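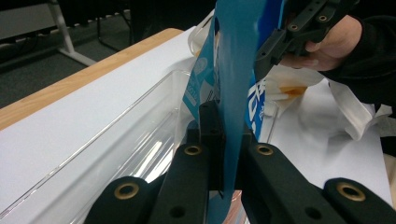 A blue bag and a clear plastic container.

Every January I go through my snack shelf, and every January I find the same thing: a row of half-finished bags, folded over at the top and going stale. If your shelf looks like mine, set aside a little time on a Thursday evening and let's move everything into clear containers. It's a small job, and I find it a very pleasant one with the radio on.

Start with the containers. Wash them in warm soapy water, lids too, and then let them dry all the way. I leave mine upside down on a dish towel for 12 hours, usually overnight, and my friend Trinidad Núñez laughs at me for it. She has also thrown out a whole jar of soggy pretzels, so I'll keep doing it my way.

Before you open a bag, shake everything down to the bottom and give the top a gentle pinch to loosen the seal. Glossy bags can be stubborn. Hold one side of the bag in each hand, close to the seam, and pull slowly outward. If it won't budge after a good try, get the scissors and snip straight across – a hard yank will send crackers all over the kitchen, and I speak from experience.
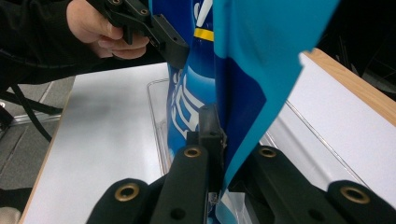
The wrinkled blue bag, with the lighter turquoise panel folded forward.

Now for the pouring. Fold the front of the bag outward to make a bit of a spout, hold it low over the container, and tip it a little at a time. Stop now and then to tap the container on the counter so things settle. Leave a finger's width of space at the top so that the lid closes without crushing anything.

Crumbs at the bottom of the bag can go in a separate small jar. Hongmei Liao, who taught me most of what I know about pantries, sprinkles hers over baked macaroni – and it's delicious!

Last of all, cut out the part of the package with the date and any cooking directions and tape it to the back of the container. Put the oldest food at the front of the shelf and the new ones behind it. Flatten the empty bags before they go in the trash, and wipe the shelf down while you still have the cloth in your hand.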